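Lehrveranstaltung Innenraumplanung und Lagertechnik
Skript zu Einheit 4: Offene Regallagerung von Formteilen unter einer Galerie
Bearbeitung: Ohemaa Dankwa, Henok Negussie
Stand: Oktober

4.1 Gegenstand der Einheit

Behandelt wird die Lagerung gewölbter, gepolsterter Formteile in offenen Fachbodenregalen. Gemeint sind Teile, die sich nicht plan stapeln lassen: Sitzschalen, Rückenpolster, Kopfstützen und vergleichbare Bauteile der Möbelfertigung. Einheit 3 (Kartonware, Euromaße) wird vorausgesetzt. Nicht behandelt werden Durchlaufregale und automatische Kleinteilelager; siehe dazu Einheit 7.

4.2 Begriffe

Fachboden: waagerechte Auflagefläche zwischen zwei Regalrahmen.
Fachhöhe: lichtes Maß zwischen Oberkante Fachboden und Unterkante des darüberliegenden Fachbodens.
Teilung: Abstand von Teil zu Teil innerhalb einer Reihe, gemessen an gleicher Stelle der Kontur.
Reihung: Aufstellung nebeneinander in einer Linie, Wölbung in gleicher Richtung.
Schachtelung: Reihung, bei der ein Teil in die Wölbung des Nachbarteils eintaucht. Die Teilung wird dadurch kleiner als die Bautiefe des Einzelteils.

Im Sprachgebrauch der Werkstätten wird zwischen Reihung und Schachtelung oft nicht unterschieden. In den Übungen ist die Unterscheidung einzuhalten.

4.3 Flächenbedarf einer Reihe

Für eine Reihe aus n gleichen Teilen mit der Bautiefe t und der Teilung p gilt

L = t + (n − 1) · p

Bei reiner Reihung ohne Zwischenraum ist p = t, also L = n · t. Bei Schachtelung ist p < t. Der Schachtelungsgrad s = 1 − p/t liegt bei gepolsterten Teilen erheblich niedriger als bei ungepolsterten Schalen, weil der Bezug nicht dauerhaft gedrückt werden darf.

Rechenbeispiel: Das Rückenpolster der Reihe Pranar hat eine Bautiefe von t = 228 mm. Zulässig ist eine Teilung von p = 122 mm. Für n = 8 ergibt sich

L = 228 mm + 7 · 122 mm = 1.082 mm

Bei einer nutzbaren Fachlänge von 1.362 mm verbleiben 280 mm. Rechnerisch passen zwei weitere Teile in die Reihe (L = 1.326 mm bei n = 10). Der Rest von 36 mm ist als Griffmaß zu knapp; für die Handentnahme wird mit n = 9 geplant.

4.4 Fachhöhe und Entnahme

Die Fachhöhe richtet sich nach der Teilehöhe zuzüglich Greifzuschlag. Der oberste Fachboden ist nach oben offen und benötigt keinen Zuschlag, wohl aber eine Begrenzung nach Griffhöhe und einen Abstand zu Leuchten und Meldern. Für die unteren Fächer gilt:

— Entnahme von vorn, Wölbung quer zur Entnahmerichtung: kleiner Greifzuschlag.
— Entnahme von vorn, Wölbung zur Bedienseite: Zuschlag nach Polsterstärke.
— Entnahme nach oben: nur im obersten Fach zulässig.

Dichter belegte untere Fächer sind in der Praxis häufig. Sie erhöhen die Standsicherheit, verlängern aber die Entnahmezeit. Über die Vorderkante hinausragende oder dort hängende Teile gelten in der Belegungsaufnahme als eigene Kategorie und werden nicht der Reihe zugerechnet.

4.5 Raum und Beleuchtung

Maßgebend ist die vertikale Beleuchtungsstärke in der Regalebene. Schwarze Bezüge reflektieren wenig; Konturen benachbarter Teile verschmelzen, und Fehlbestände in der zweiten Reihe werden übersehen. Ein heller Regalanstrich verbessert den Kontrast an den Fachkanten, in der Tiefe des Faches dagegen kaum.

Bei Räumen mit Galerie ist zusätzlich zu prüfen:

a) Lage der Deckenleuchten zur Regalfront. Leuchtstoffleuchten zwischen Unterzügen werden durch diese seitlich abgeschattet.
b) Tageslicht aus seitlichen Fenstern. Es wechselt über den Tag und darf für den Nachweis nicht angesetzt werden.
c) Übergang zu niedrigeren Deckenbereichen mit Einbaustrahlern. Die Lichtverteilung ist dort enger, die oberen Fächer liegen unter Umständen außerhalb des Lichtkegels.
d) Absturzsicherung der Galerie. Unter einem offenen Geländer ohne Fußleiste ist die Regalposition gesondert zu begründen.

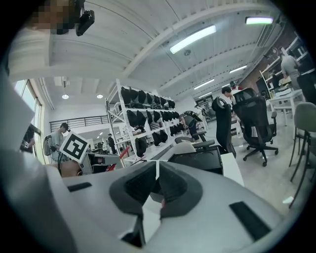
Abb. 4.3: Weißes Metallregal mit schwarzen gewölbten Teilen in mehreren Ebenen, Decke mit Unterzügen und Leuchtstoffleuchten.

Zu Abb. 4.3: Die oberste Ebene trägt etwa acht Teile in einer Linie, die nächste etwa sieben. Weiter unten liegen die Teile enger. Ein Teil hängt vorn am Regal tiefer und fällt unter die in 4.4 genannte Kategorie. Für Punkt b) sind die hohen Fenster links zu beachten, für Punkt d) das schwarze Metallgeländer der Galerie.

4.6 Übungsaufgaben

Aufgabe 1. Berechnen Sie L für das Polster aus 4.3 bei n = 7 und reiner Reihung. Prüfen Sie, ob die Reihe auf einen Fachboden mit 1.362 mm nutzbarer Länge passt.

Aufgabe 2. Der Bestand der Reihe Clitolum beträgt 3.787 Teile. Bestimmen Sie die Anzahl der Fachböden bei neun Teilen je Reihe und einer Reihe je Fachboden. Runden Sie auf volle Böden auf.

Aufgabe 3. Skizzieren Sie für einen Raum mit Unterzügen zwei Regalstellungen, parallel und quer zur Leuchtenachse. Begründen Sie die Wahl in höchstens fünf Sätzen.

Abgabe der Aufgaben 1 und 2 im Fach von Pejman Rostami bis 12 Uhr am Tag vor der nächsten Übung. Aufgabe 3 wird in der Gruppe besprochen, Skizzen im Maßstab 1:50 mitbringen.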